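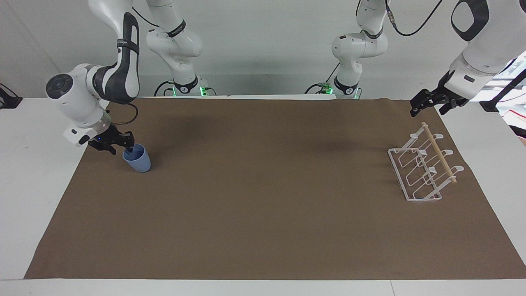

Right gripper on the blue cup, left one waiting by the dish rack.

I've been working on the cup-to-rack job since June, and the table is finally in a shape where I can stop moving things. Both arms are mounted at the far edge, the brown mat is down, and the rack sits at an angle on the right side. I tried it square to the table first. The angled position gave me fewer bad elbow poses, so it stays.

The mat was Rui Cunha's idea. He has the bench next to mine at the Matos workshop and got tired of hearing cups skid on the bare tabletop. Mine came from Trakwood as an offcut. It needed one trim along the front with a utility knife and that was the whole job.

Grasping the cup by the rim works better than squeezing the body. One finger goes inside, the other stays outside, and the grip force can be kept low. My first version closed around the middle of the cup and the sides bowed in enough to throw off the release. With the rim grasp I only had to fix the approach height, which I set 26 mm higher than before and then bring down slowly.

The handoff is still the weak part. The cup starts on the left and the rack is across the mat, so at some point one arm has to pass it to the other or reach a long way. I logged 62 tries with the handoff last week and threw out the first batch after I found a loose screw on a finger pad. The rest are good enough to learn from. Most of the failures were timing — one hand letting go before the other had closed.

Cable routing took an entire evening. The wrist cable needs slack for the full turn, but if the loop is too big it catches on the rack hooks. I ended up with three ties on that arm and left the other one alone.

Next I want to try the Zurnier pads on the fingers and see if the rim grasp holds at a faster speed. Total spent on the table, mat, rack and hardware is around $275, arms not included.

Comments

Ignacio Cantero: Did you bolt the rack down or does it just sit there? Mine walks every time I bump it.

Rui Cunha: You still owe me a utility knife blade.

Recent posts
Leveling the arm mounts
Flirnirham power supply, second try
Wrist cable notes

Contact | Copyright, all rights reserved | Back to top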